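Open day at Jorlow, with sandwiches

Posted 4/13/24

I have a rule about open days, and the rule is that I go if there's lunch. The invitation from Jorlow promised lunch. It also promised "a hands-on encounter with household automation," and that was how I came to spend most of a day in Tavmont, wearing a sticker with my name spelled wrong, waiting for a robot to clear a table.

I had pictured a robot. So had the man next to me, Sotiris, who had driven 119 miles and brought his own safety glasses. What we got first was a room with twelve chairs and a big screen, because most of the work happens in simulation these days. The robot on the screen lives in a made-up apartment and practices there all night. When it drops a plate, somebody presses a key and the plate is back. I would like this for my own kitchen.

Kalliopi Lambrakis ran the demonstration. She has the calm of a person who has explained the same thing to investors and to fourth graders and noticed no big difference. She gave us the view from the gripper, so that you look out past the two fingers as if they were your own, and then she asked for a volunteer to steer. Sotiris was on his feet before she got to the end of the sentence.

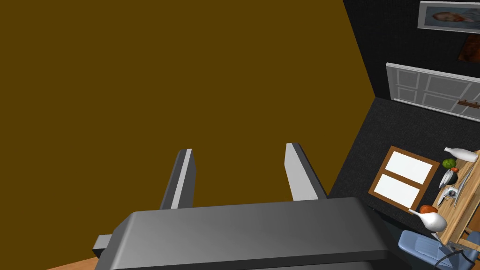 Steering from down there is harder than it sounds. Your whole idea of "up" depends on which way the wrist is turned, and the wrist doesn't care about you. Push the stick left and the room slides off in some direction that is left only in a legal sense. Sotiris said "hang on" 12 times, by my count, and I was only counting because I was next.

I did worse. Kalliopi told me kindly that the program had logged 1116 practice runs that week and that mine would be "useful as a contrast." Then she switched it over to drive itself, and it did the slow, careful, slightly suspicious thing these arms do, like a cat deciding about a box.

After that came the real one, in the next room, behind a yellow line. It picked up a sponge. It put the sponge down. We clapped, and I mean it, I clapped hard. Twenty minutes earlier I couldn't have told you which way was up.

I asked Itsuki Amano, who looks after the real arm, when I could have one at home. He said to ask him again in August, and he didn't say of what year.

Lunch was egg salad. They're doing another one later on, and Sotiris has already signed up.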